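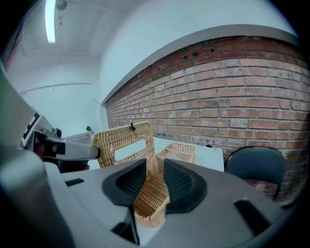
Wicker basket, tan weave, rectangular handle opening.

About Malska

Malska is a contract warehouse for goods made from plant fiber: willow, rattan, seagrass, jute and paper cord. We receive, condition, store and ship on behalf of importers and small manufacturers. We do not buy or sell goods ourselves, and we do not hold stock on consignment.

The company was set up by Kwame Amoah and Sabine Ruppert after several years of handling furniture claims for a freight insurer. Most of those claims concerned mold or splitting, and in most of the files the humidity readings were missing. Malska was organized so that the readings exist.

Facilities

The main building is divided into 18 storage bays. Each bay has its own air handler and its own sensors at floor, mid and top rack level. Readings are logged continuously and kept with the customer's stock record. The default setting is 50 percent relative humidity. Other settings are agreed in writing before the goods arrive.

Incoming containers are unloaded at the north dock only. Cartons are sampled with a pin-type moisture meter, and any lot outside its agreed range goes to the conditioning room before it is racked. Conditioning is billed by the day and by the pallet position.

We run the Testaris stock system. Customers have read access to their own lots, including the humidity log, and can export both. The older Rekden system was retired in December, and its records remain available on request.

People

Kwame Amoah, operations
Sabine Ruppert, contracts and claims
Leandro Ortuño, receiving and conditioning
Austra Lepik, stock records

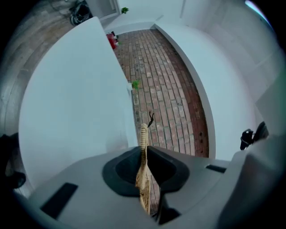 How long can goods stay in the conditioning room?
Up to 30 days. After that the lot is either racked or returned to the customer, depending on the last meter reading.

Working with us

New accounts begin with a trial lot. We ask for a packing list, the fiber type, any surface finish, and the treatment certificate if one was issued at origin. Painted and lacquered goods are accepted. Goods with live insect activity are refused at the dock and reported to the carrier the same day.

Storage rates are reviewed once a year. The current rate sheet is dated 2024-07-04 and is available from Sabine Ruppert.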